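Voice messages in Pondeo get longer

If you use Pondeo to keep in contact with your family or your team, you have probably met the small red clock. It appears when your voice message comes near to 69 seconds, and after that the recording stops, also in the middle of a word. From April a part of the users will see a different clock. Pondeo is trying voice messages of up to 200 seconds, and the first people who receive them are members of groups with fewer than 3,000 participants.

The longer limit comes together with a written version of each message. You press and hold the message, choose "Read", and the text opens under it. For the moment this works in English and Polish. Ukrainian should follow, but the company did not give a month for it.
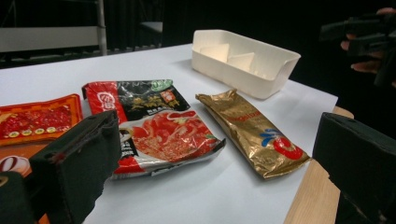 Liudmyla Bondarchuk, who leads the product team at Pondeo, wrote on the company blog that many people were sending their thoughts in four or five pieces, and the pieces often arrived in the wrong order. She also wrote that the old limit will stay for messages sent to persons who are not in your contacts. I find this a good decision — a stranger does not need three minutes of my attention.

Not everybody in our readers' group is happy. Vasylyna Dmytriv has had the test version on her phone for 2 weeks and she says that her colleagues now speak much more and prepare much less. She would prefer a button to play the message faster, as Lernimero has had for a long time. Pondeo has such a button only in the desktop program, and it is hidden under the three dots.

To check if you are in the test, open Settings, then Sound and Voice. If there is a line with the name "Long messages", you can switch it on. Please note that friends with an older version will receive only a link, and they must open it in the browser.

Next month we will look at Grallis and its new rules for shared calendars.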